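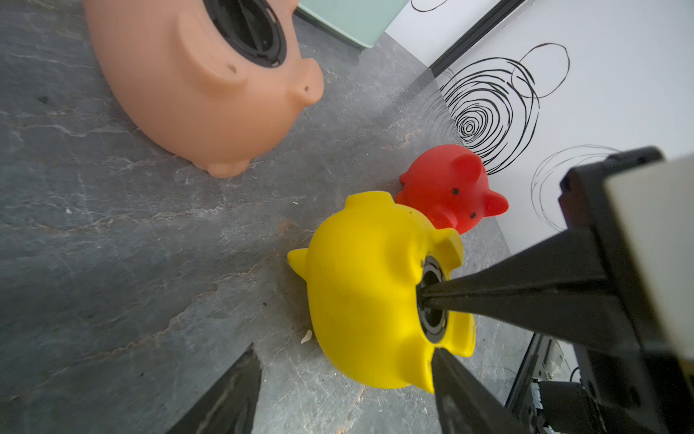 Who has been taking cable from the Drumcombe yards? Two men from Linville were arrested for it this month, and both have been charged.

I'm so pleased to write that, after the summer we've had! We lost about 600 feet of cable from the Sung Street depot alone.

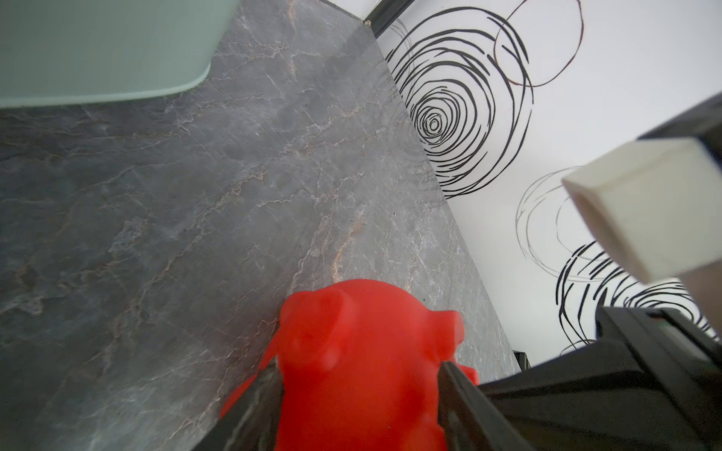 Issue 27

The tip came from a night clerk at Plodia Storage (thank you, you know who you are) who wrote down a license plate, and my officers took it from there.

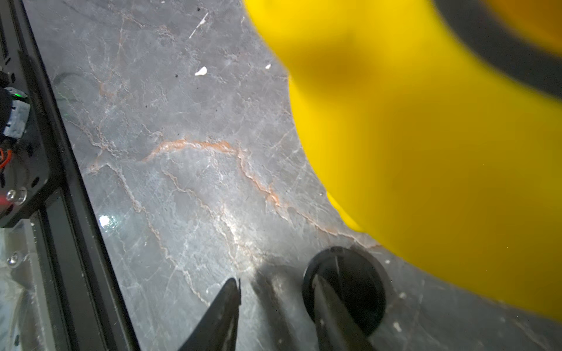

They found most of the cable in a rented garage, still on the reels, and we're calling owners now.

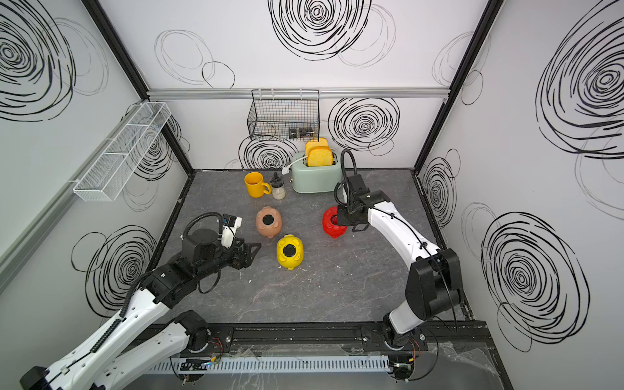
If you lost cable this summer, please call the Linville desk and ask for me. We need length, color and any tags. Black cable, like the coiled one looped over the wrist of the left robot arm, is hard to match without a tag.

Last updated: October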